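Small rooms: clearing the floor

Storkotlow's storage rooms are due for inspection in May. Reto Moser asks that floors be cleared first and wiped second – a cloth is enough for concrete. Chairs on casters go out before wiping starts.
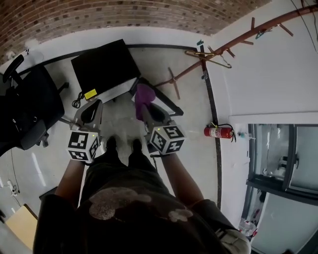 Where should loose cables go?
Coil them, tie them and hang them at least 60 cm above the floor. Power strips are fixed to the wall with 2 screws.

Fire extinguishers stay on their brackets, with clear access. Bottles and leftover boards go to the Eder container by gate 18.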